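## 4. Getting the cameras and the two-hand planner to agree

Okay, so by now you've got Inley installed and both arms answer when you ping them. If they don't, go back to section 3, I'll wait! This part hooks the head and wrist cameras up to Pidura, our planner for jobs where both hands hold the same thing. I use a cloth stretch as the check all the way through. Shirts, towels and sheets all work, but start with something plain in one color while you're still tuning.

**Caution:** keep a hand on the stop button the first time you run any of this. Pidura plans for the pair of hands as a unit, and if one arm has an old calibration it'll happily pull against the other one.

### 4.1 Start the streams

1. Open the Inley console and load the `two_hands` profile.
2. Set all cameras to 20 frames per second. The head camera can go faster, but the wrist ones get grumpy and you end up with streams that drift apart.
3. Set the frame buffer to 16. Leave it alone after that (I've tried bigger and all I got was lag).
4. Click **Sync**. You want one green dot per camera. A yellow dot means the stream is up but its clock hasn't settled, so give it a moment and click again.
5. Point the bridge at port 971, which is what Pidura listens on unless somebody changed it.

### 4.2 Check what the planner sees

Load a cloth, close both hands on it and move them apart slowly. Open the snapshot panel and flip between cameras while the arms move. In a head view you want both gripped ends of the cloth and as much of the upper edge as you can get between them. A wrist view should show you a finger and whatever's behind it.

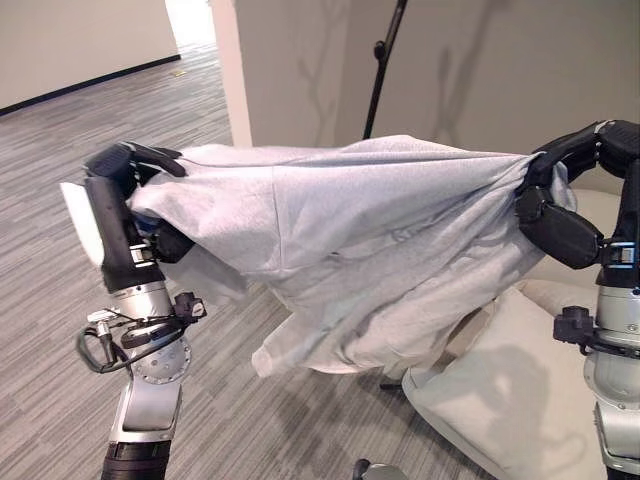
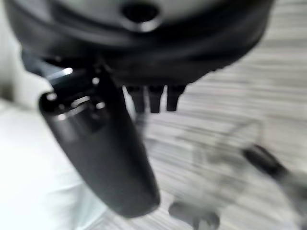
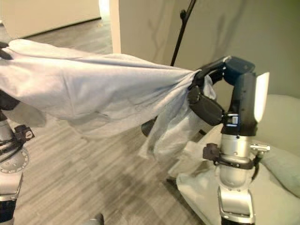 *Snapshot panel: head, wrist, head.*

6. Turn on **Edge overlay**. Inley draws a line along what it thinks is the top edge of the fabric. If the line jumps down onto a fold, raise the edge threshold one notch at a time until it stays put.
7. Turn on **Grip overlay** and look for a marker on each hand. Missing one? Nine times out of ten the hand has the wrong ID in the profile, left and right swapped. Ask me how I know.
8. Set **Blur reject** to *weighted* for the wrist cameras. The other option, *drop*, throws out every smeared frame, and during a fast move that can leave the planner with nothing from the wrist at all. Weighted keeps those frames and trusts them less.

**Note:** the overlays live in the console only. They don't get saved into your logs, so don't go hunting for them later like Venla Ruotsalainen and I did for most of an afternoon.

### 4.3 Set the tension limit

9. In Pidura, go to **Pair > Tension** and pick *low*. Yes, even for towels.
10. Set the sag target. Zero asks for a perfectly straight edge and the arms will keep creeping outward trying to get it, so leave a bit of slack!
11. Run `stretch --dry` first. The arms stay still and the console prints the plan. Read down the list and make sure both hands have the same number of waypoints. The default is 16 each.
12. Happy with that? Run `stretch` for real, at low speed.

**Caution:** if you hit stop in the middle of a stretch, the hands stay closed. Use **Release left**, then **Release right**, and let the cloth hang from one hand before you open the other.

If Pidura quits with `pair lost`, it went too long without a usable grip estimate from one side. Redo step 7, then check that the sync dots are still green. Védís Mogensen keeps a list of the odder error codes at the back of this guide, and it's worth a look before you start reinstalling things.

Save the profile under a new name when you're done. Section 5 loads it again for folding.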